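Stitton Coaching for Schools: Frequently Asked Questions

Stitton pairs classroom teachers with an instructional coach for one semester at a time. Most of what districts ask us before signing up is answered on this page. If your question is missing, write to the program office and we will answer by email.

Who can take part?

Any teacher in grades K-12 whose principal has approved the release time. Long-term substitutes can join if they will be in the same classroom for the full semester. Paraprofessionals may sit in on group sessions but are not assigned a coach of their own.

How many teachers can one coach work with?

Each coach carries up to 10 teachers. If your building has more than that, we assign a second coach and split the group by grade band or by subject, whichever the principal prefers.

What does a coaching cycle look like?

A cycle lasts 6 weeks. It opens with a planning meeting, where the teacher picks one thing to work on, such as questioning during a math lesson or the first minutes of class after lunch. The coach then visits the classroom, and the two meet afterward to go over notes. The last week is for writing up what changed and choosing a goal for the next cycle. A semester has room for 2 cycles.

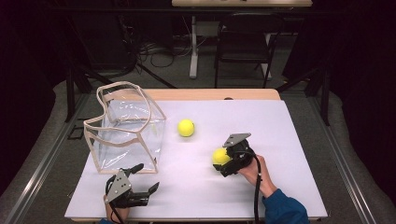
Can a teacher change goals in the middle of a cycle?

Teachers may change goals once, up to the end of the second week. After that we ask them to finish the cycle and bring the new goal to the next planning meeting. The coach updates the goal sheet in Trustetti, and the old one stays on file.

What is Trustetti?

Trustetti is the online workspace where goal sheets, visit notes, and meeting times are kept. Teachers sign in with their school email. It runs in a web browser and there is nothing to install. If your district blocks outside sites, send the address to your technology office before the first planning meeting.

Who sees the coach's notes?

The teacher and the coach. Principals see the goal, the dates of visits, and whether meetings took place. They do not see visit notes or the teacher's own reflections. Coaching records may not be used in a formal evaluation, and districts agree to this in writing when they join.

Does the coach come in person?

Planning meetings and classroom visits are in person for schools inside our travel area. Schools outside it use video for both, and the teacher supplies a recording of the lesson. Recordings are deleted when the cycle closes. Please follow your district's rules on filming students.

How long is each meeting?

Follow-up meetings are 50 minutes. We try to fit them into a planning period, but if your periods are shorter, the meeting can be split in half and held on separate days. Before-school meetings start no earlier than 7:15 a.m.

What is the difference between the Baláž and Vomano tracks?

Baláž is the one-on-one track described above. Vomano is for teams of teachers who share a grade or a course. The team plans a lesson together, one member teaches it while the others watch, and the coach leads the discussion. A teacher can move from one track to the other between semesters but cannot be in both at once.

Do teachers find the team track harder to schedule?

Some do. Finding coverage for a whole team on the same morning takes planning, and small schools feel it most. 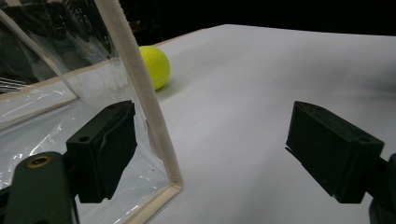

Aivar Sproģis wrote to us after his team's first semester in Vomano that coverage was a headache until the office put all the observation mornings on the calendar in September. He added that the discussion afterward ran over every time, and he would set aside a full hour for it.

Can teachers earn continuing education credit?

Each completed cycle comes with a certificate of attendance listing contact hours. Whether those hours count toward license renewal is up to your state and district. Ask before the semester starts, as some districts want a form signed in advance.

What happens if a teacher misses a meeting?

The coach will offer one makeup time. If that is missed too, the cycle continues without it and the contact hours are reduced on the certificate. Absences for illness or family leave are handled separately, and the cycle can be paused.

What if the coach and teacher are not a good match?

Either one can ask the program office for a change. No reason has to be given. A new coach is usually in place by the next scheduled visit.

How do we sign up?

The principal fills out the interest form and lists the teachers who have agreed to take part. We do not accept names of teachers who have not been asked. Once the form is in, the program office will set up a call to go over tracks, dates, and release time.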